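Equipment Review: Klinhom Lightweight Overtrousers, Lime Green
Wutside Outdoor Learning Service, Clothing and Stores
Issued 2022-12-08
Prepared by Fenna Maes, Stores Officer

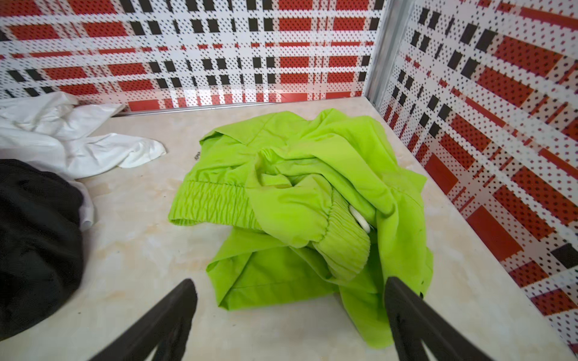 The Service lends clothing to every group that attends a residential or day course. Jackets have been standardised for several years, but legwear has been bought piecemeal, and the store currently holds four makes in a mixture of sizes. In July the Service took delivery of 34 pairs of the Klinhom lightweight overtrouser in order to judge whether a single model could be adopted across all sites. The findings are set out under the headings used in previous reviews.

Purpose and scope

The overtrousers were issued to groups aged nine to fourteen at the Cluster and Vendard centres. They were worn for gorge walking, orienteering, pond work and general use on the grounds. They were not assessed for winter hill days, for which the Service already holds a heavier garment. No payment or discount was received from the supplier.

Fabric and weight

The fabric is thin with a slight sheen, and it folds softly. Participants who object to stiff waterproofs accepted these readily, and several group leaders remarked that the children forgot they were wearing them. The material makes little noise when walking, a point of some importance during wildlife sessions.

The thinness has its cost. In steady rain the fabric kept the wearer comfortable for the length of a normal session, but prolonged sitting on wet ground allowed moisture through at the seat. Staff should continue to issue sit mats. The fabric also clings when damp, and younger children needed help in taking the garment off over boots.

Colour

Lime green was chosen from the three colours offered. It is bright enough to be seen across open ground and among bracken, and instructors at Vendard reported that head counts were easier. It shows mud at once. Most marks came out in a cool wash, although grass and peat left small dark specks on a number of pairs. These do not affect performance, and the Service does not regard them as grounds for withdrawal.

Elastic and fastening

Waist and ankles are gathered with elastic. The gathering is close and even, and after a season of use it had kept its stretch on all but two pairs. The ankle elastic grips well over a sock or a light boot. Over a wellington it is tight, and the larger sizes should be offered to anyone wearing them.

The drawcord at the waist is the weakest feature. The end of the cord slips back inside the garment during washing and must then be worked out by hand. Amnuay Wongsuwan, who manages the laundry at Cluster, recommends tying the cord in a loose bow before the garment goes into the machine. This has reduced the difficulty a good deal, and it has been added to the washing instructions displayed there.

Sizing

The sizes run generously. A child who takes a medium in the Service's jackets will usually need a small in the overtrouser. The size label is sewn inside the back of the waist in pale grey print and is hard to read in a dim store. Pairs held at Cluster have been marked with a coloured stitch, and Vendard is asked to do the same before the next intake.

Care and storage

The manufacturer advises washing at a low temperature without fabric softener. Pairs hung over a rail dried overnight in an unheated room. The tumble dryer should not be used, as one trial pair came out with a puckered seam.

Folding is a minor nuisance. The fabric is slippery and the elastic pulls each pair into a heap as soon as it is put down. Staff found it quickest to lay one leg over the other on a flat table, smooth the fabric towards the ankles and roll from the waist. Rolled in this manner, 17 pairs fit in one standard stores crate – rather more than the previous model allowed.

Durability

At the end of the trial 29 pairs were fit for immediate reissue. The remainder had split seams, tears at the knee or slack elastic. Knee tears came chiefly from the gorge, where the Service would not in any case expect a light garment to last. The seams can be repaired in house with ordinary thread and tape.

Recommendation

The Klinhom overtrouser is suitable for general loan to groups at both centres and should replace the present mixed stock as it wears out. It is not recommended for gorge walking, and the heavier garment should be issued for that activity. The supplier has been asked whether a fixed drawcord can be provided. Centres wishing to order should send their size requirements to the Stores Officer, bearing in mind the note on sizing given earlier.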